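Module Équipement – Séance 4
Budgéter une cellule de manipulation pour objets du quotidien

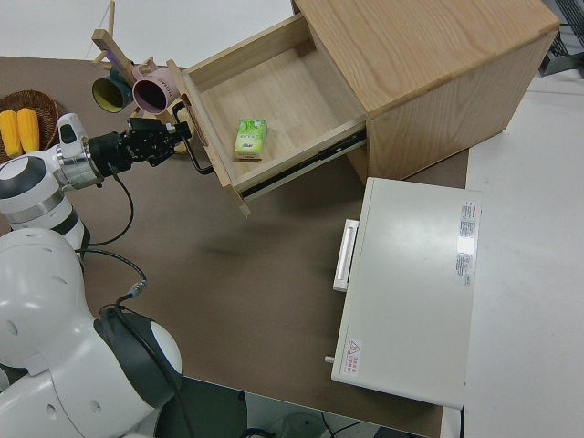 Fig. 1 – Bras blanc et pince noire à deux doigts, près de la poignée d'un tiroir ouvert.

1. Partir de la tâche
Le cas étudié est celui du site de Jarnbridge, qui veut une deuxième cellule pour des essais d'ouverture de tiroirs et de rangement. On écrit la tâche avant de demander un devis : objet saisi, type de poignée, course du tiroir, place disponible sur la table. Une poignée en barre comme celle de la figure 1 laisse passer un doigt derrière elle ; un bouton rond demande une autre prise, parfois d'autres doigts.

2. Les postes du budget
Le bras est le poste le plus visible et celui que les étudiants chiffrent le mieux. Les oublis portent sur le reste :
– pince et doigts de rechange ;
– capteur de poignet, support et câble compris ;
– table, fixation, passage des câbles ;
– mobilier et objets d'essai (meuble à tiroir, tasses, panier, emballages) ;
– formation et mise en service.

Pour Jarnbridge, deux offres ont été reçues pour le lot pince et capteur. Hornness propose 2 650 euros hors taxes, sans câble ni support. Bozsik propose 3 852 euros hors taxes, câble, support et 2 jeux de doigts inclus. Le câble et le support achetés à part coûtent 254 euros. L'écart à comparer est donc de 948 euros, et il faut encore en retirer le prix des doigts, que Hornness n'a pas chiffrés. On ne compare pas deux totaux tant que leur contenu diffère.

3. Implantation
Prévoir la longueur des câbles bras déployé, avec du mou au poignet. Sur la figure 1, un câble forme une boucle sous le poignet et descend vers la table : ce volume compte dans l'encombrement, au même titre que le bras. Relever aussi le débattement du tiroir ouvert.

4. Calendrier
Commande en mars, livraison en juin, réception en juillet. Le mobilier se commande en même temps que le bras – il est souvent livré après lui.

À rendre : le tableau des postes complété, une ligne par article, avec la source de chaque prix.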